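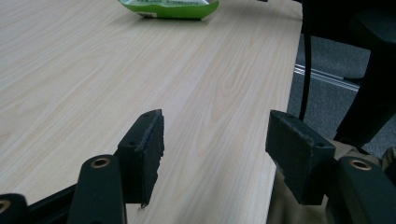
How to Clean and Refresh a Laminate Tabletop

I have a soft spot for laminate tables. My family ate at one the whole time I was growing up, and the one in my kitchen now has been through homework, pie dough, two moves and a great deal of spilled juice (mostly mine, I'm sorry to say). They don't ask for much, but a little regular care goes a long way, and you probably have everything you need under the sink already.

What you'll need

Two soft cloths
A bowl of warm water
Mild dish soap
Baking soda
An old toothbrush for the edges

Step 1. Clear the table completely and brush off the crumbs with a dry cloth. I know it's tempting to just work around the fruit bowl, but crumbs are gritty and they'll get dragged along under your cloth.

Step 2. Stir a few drops of dish soap into the warm water. Go easy here! Too much soap leaves a dull film, and then you'll be rinsing until supper.

Step 3. Dip the cloth, wring it out well, and wipe in long strokes from one end to the other. You want it damp and never dripping, as water that sits in a seam can creep underneath and make the core swell.

Step 4. For coffee rings or marker, mix baking soda with a little water until it's like toothpaste. Dab it on, wait five minutes, and lift it off gently with a damp cloth. Please don't scrub, particularly on a glossy top, and try a hidden corner first.

Step 5. Run the toothbrush along the edge strip, where sticky things like to collect. If the strip has come loose, leave it dry and glue it back down before you wash there again.

Step 6. Wipe everything once more with plain water, then dry it with your second cloth.

I do the quick wipe every evening and the whole routine once a month or so. My neighbor Ikechukwu Okoro swears by a splash of white vinegar in the rinse water, and his table does look lovely, though I've never gotten used to the smell. Keep bleach and steel wool well away, and use a trivet under hot pans.

Last updated 22nd June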